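Section 3: Setting Up Your Tabletop Painting Corner

You have your Skarum boards and your easels, so now comes the fun part! Give yourself 20 minutes the first time. Later on you'll fly through it.

1. Pick a flat, pale surface at a comfortable height. Wipe it down and run your palm over it. Small scuffs and specks are no trouble, but sweep off any grit, which loves to dig into the back of a board.
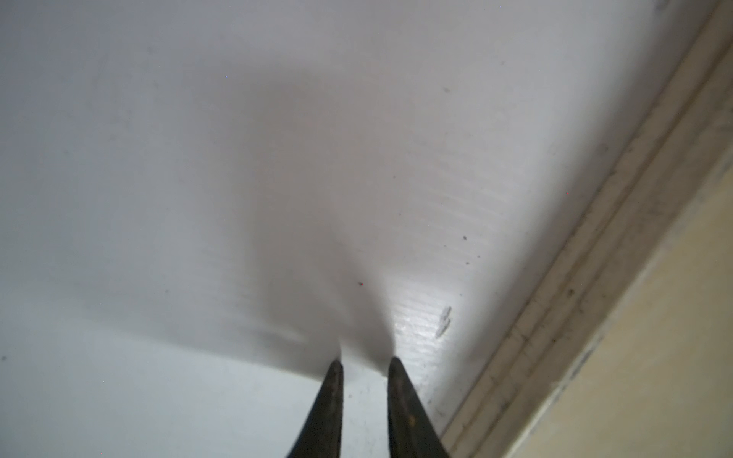 2. Open the legs of each small easel until they stop, then press lightly on the crossbar. If it rocks, turn it a little and try again.

3. Lean a board on its support and let it settle at an angle you like. Steep is great for loose, splashy work (my favorite!), and a lower slope suits fine lines.

Note: Check the edges of an older board before you set it up. A rough, darkened edge can be
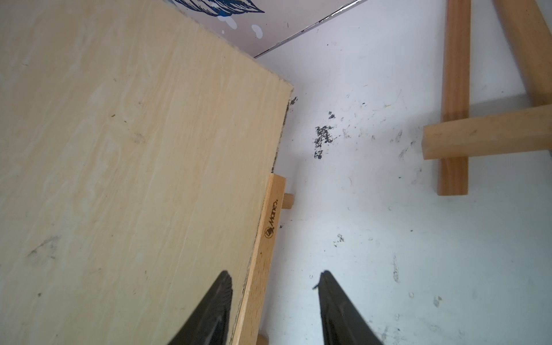

smoothed with a sheet of 200 grit paper and a few easy strokes along the grain. Old paint spots on the table can stay right where they are. They give a painting corner its character!

4. Lay the next board flat beside the first, long sides running front to back, so you can swap boards as you go.

Caution: Small easels tip easily. Stand yours toward the back corner and keep your sleeves clear of the legs.

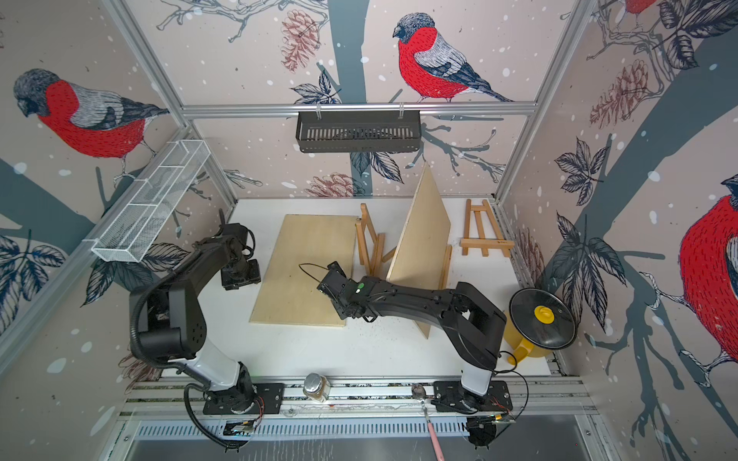 5. Set out your Votton primer and brush on one thin coat.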